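Selau Toy Library Network
Progress report to the Stidesar Fund, second reporting period
Submitted July 3, 2025
Prepared by Nghĩa Hầu, program manager

Where we are

The loan figures are good and I don't trust them much. Between January and the end of this period the network recorded 1,615 loans across its sites. Our proposal promised you a rise in borrowing, so on paper we have done what we said. But a loan in our system is any item scanned out at the desk. A bag of blocks is one loan, a puzzle is one loan, and a parent who returns a puzzle and takes it home again the same afternoon has made two. Brutby also scans items used by children in the building during open play. Selau does not. I have asked both sites to use the same rule from now on, and I expect the next number to be lower.

Please don't compare the two periods directly. Your template has a box for percentage change and I have left it blank.

What the money was meant to do

The grant pays for longer opening hours, a part-time desk worker at Brutby, replacement stock, and the home-play visits. The idea behind all of it, as written in our application, is that children who have more kinds of toys at home will talk more with the adults around them, and that the talk will help when they start school. It's a nice idea. I helped write it. Having now watched it run for a while, I think we claimed more than a toy library can show, and I would like us to agree on something smaller before the final report.

Opening hours

Brutby now opens in the evening as well as the morning. The evening sessions are quiet. The people who come are mostly the same people who came in the morning before, and they tell us the later time suits them better. That's worth something to them, but it is a change of hour and we described it to you as new reach. The desk worker at Brutby thinks evenings will pick up once the weather turns. She may be right. I've heard the same said about every season.

Selau kept its old hours and its borrowing held up anyway. I don't have an explanation for that and I would be wary of any I came up with.

Home-play visits

We planned visits to 28 families. All of them signed up, and most have had at least one visit. Five dropped out after the first. We phoned to ask why and got polite answers: busy, a new baby, moved in with a grandmother. Polite answers are what people give when the person asking also lends them toys. We need someone outside the network to make those calls if we want to learn anything from them.

Among the families who stayed, parents rated the visits very highly. They filled in the form while the visitor sat at the table. I would set those scores aside completely. The visitors' own notes are more useful. Several say that the child played longest with something the family already owned, and one says that the parent had put the borrowed toys up on a shelf so that they wouldn't get lost. Fear of losing pieces comes up again and again, more than cost, distance or time. We stopped charging for lost pieces before the grant began, and it seems many families haven't heard, or don't believe it.

Stock

We spent $800 on replacement stock, as budgeted. Most went to blocks, train track and shape sorters. The supplier, Trịnh, delivered late but the goods were as ordered. The catalog called two of the sets "speech-building," which I take to mean that someone raised the price. I asked Trịnh what the claim was based on and was sent another copy of the catalog.

Blocks remain the most borrowed item at both sites. They are also the item that takes up the most staff time, as they come back mixed, short, or in a different bag. The desk at Brutby now tips returned sets out before checking them, and it takes less time than picking through a bag by hand.

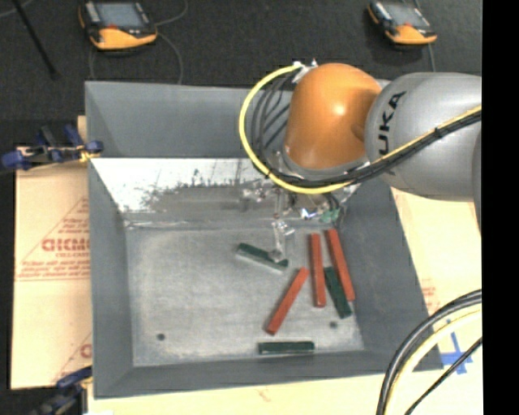

Photo: Nghĩa Hầu / Selau Toy Library Network

I'm less sure about the new checking sheet. It was meant to tell us how many pieces go missing per loan. Staff fill it in when there is time, so it mostly records quiet days. Until that is fixed I won't be quoting a loss rate, and I would ask that the one in our last newsletter not be repeated.

Spending

We are close to budget. Wages at Brutby are slightly under, as the post started late. Travel for home visits is slightly over. I would like to move the unspent wages into travel and need your written approval to do so.

What I would change

The final report is supposed to show a gain in children's language. We have no starting measure, no comparison group, and no one trained to test a child this young. We could hand out another form and get another set of high scores. I'd be embarrassed to send it to you.

My proposal is that we report instead on who borrows, how often they come back, and what stops them. To do that we need one loan rule at all sites, a short call to lapsed members by someone who doesn't work for us, and a plain notice about lost pieces at every desk and in every bag. The notice is being printed now. The loan rule is agreed, though I'll believe it when I see the Brutby sheets.

If the Fund has to have a language outcome, I would want to know soon, and I would want to talk about whether we are the right people to be measuring it.

Still open from your last letter

The insurance certificate for the Brutby building is attached. The lease is not, as the landlord has sent us an unsigned copy twice. I'll forward it when there's a signature on it.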